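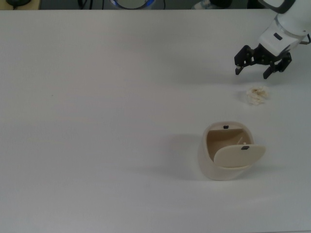 4. Setting up and recording the paper-and-bin task

This section covers the single-arm disposal task used in the Triltbridge method. The arm picks up a crumpled piece of paper and drops it into a small bin with a flip-top lid. Read section 3 (arm and gripper checks) first. If the arm has been moved or remounted, repeat the checks before going on.

The task is the first of the Bremlow set and is the one we suggest new sites begin with. It is short, the parts are cheap, and a failed attempt does no harm to anything. Our own results for it are in 4.6.

4.1 What you need

One arm with a parallel gripper, set up as in section 3
The head camera and the fixed side camera, both calibrated
One small cream bin with a flip-top lid
Plain white paper or tissue
A lint-free cloth

Note: Do not use a black or transparent bin. The method has only been tested with a light-coloured one.

4.2 Preparing the table

1. Put the arm in its rest pose and press hold on the operator panel.
2. Wipe the part of the tabletop the arm can reach. Fine dust does not matter, but scraps of paper left over from an earlier session do.
3. Open both camera views on the screen. The bin and the starting area for the paper must be fully inside each view.
4. Switch on the enclosure lights and leave them at the same level for the whole session. Soft shadows on the table are fine.
5. Set both cameras to fixed exposure. Automatic exposure shifts when the arm passes over the white surface, and the two views then drift apart.

Caution: Keep hands off the table whenever the panel shows RUN. The arm can start moving again after a pause of several seconds.

4.3 Placing the bin and the paper

1. Stand the bin on the main table, within reach of the gripper at its normal carrying height.
2. Open the lid and let it rest by itself. Do not tape or prop it.
3. Tear off a piece of paper and crumple it by hand into a loose ball. It must fit between the open fingers with room to spare on both sides.
4. Place the ball on the table, clear of the bin. The fingers need space to come down on either side of it without touching the rim.
5. Change the position of the ball for each new episode. Use the placement sheet in appendix B and tick off each position as it is used.
6. Move the bin after every tenth episode. Small moves are enough.

Note: Make a new ball when the old one has gone flat. A flat piece of paper is a different task and is covered in section 6.

4.4 Recording a demonstration

1. Choose New episode and enter the placement number from the sheet.
2. Wait for both camera lights on the panel to turn green, then press record.
3. Bring the gripper over the paper with the fingers open and pointing down. Pause there for a moment before lowering. The training code looks for this pause when it splits the episode into stages, and episodes without it have to be split by hand.

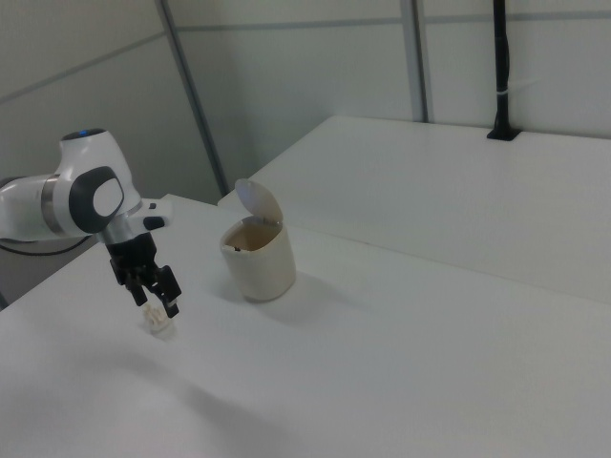

Figure 4.2. Side view with the gripper open above the paper and the bin lid raised.

4. Lower the gripper until the fingertips are on either side of the ball, then close.
5. Lift straight up to carrying height. Do not drag the ball across the table.
6. Move over the mouth of the bin and open the fingers.
7. Move the gripper clear of the bin before you press stop.
8. Mark the episode as good, poor or failed. Keep all three kinds. Failed episodes are left out of the first training stage but are needed in the second.

If the paper slips out during the lift, you may try once more in the same episode. If it slips again, stop and mark the episode as failed.

Caution: Do not reach into the bin to take out the paper until the arm is back in its rest pose and the panel shows HOLD.

4.5 Checking the data

1. Play back the first few episodes from each session in both views.
2. Check that the gripper closes at the same moment in the two recordings. If it does not, run the clock check in section 2 and record again.
3. Run the Mensah script on the session folder. It lists missing frames and episodes with no pause above the paper.
4. Delete nothing. Move rejected episodes to the folder named "held".

4.6 Results for this task

We trained on 184 demonstrations for 4,000 steps, using the default settings in the Bender file. Trained this way, the arm put the paper in the bin in 41 out of 50 test runs. Most of the failures came at the grasp, when the fingers closed too high and the ball rolled away. In the others the ball was let go too early and caught the rim.

Stopping at 2,000 steps gave a policy that reached the paper well but often let go before it was over the bin. We do not recommend it.

Byung-chul Son repeated the training with the side camera switched off. Grasping was much the same, but the release was worse, mainly with the bin far from the arm. Use both cameras if you have them.

These results are for the bin and paper described in 4.1. If you change either one, record a fresh set of demonstrations and report your figures separately.

Section last revised: Dec 22, 2019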